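Pevstead Allotments and Gardens board
Thread: Slugs and the raised beds

curkus41
Lost every lettuce again in May. I put down wool pellets and they made no difference that I could see. Is it worth buying nematodes for a plot this size?

Fandolov
Yes, but only if the soil has warmed up. I water them in after 7 in the evening and keep the bed damp for a fortnight.

mudlark200
I disagree. Too dear for a few lettuces. Beer traps and a torch do the same job – you just have to go out every night.
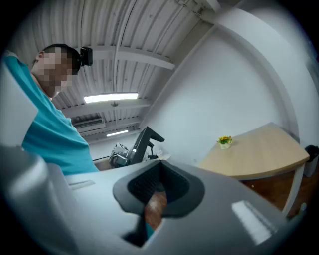
How deep should a beer trap be set?
Leave the rim a little above the soil so that ground beetles don't fall in.

Fandolov
Traps only catch what is already on the surface. The small ones underground do most of the damage to my potatoes.

mudlark200
He asked about lettuces, not potatoes.

curkus41
Both, as it happens. I'll try nematodes on the potato bed and traps on the other – and start the next lettuces in pots.

courtois_plot
Grow them on until they have six leaves. Mine get eaten if they go out smaller.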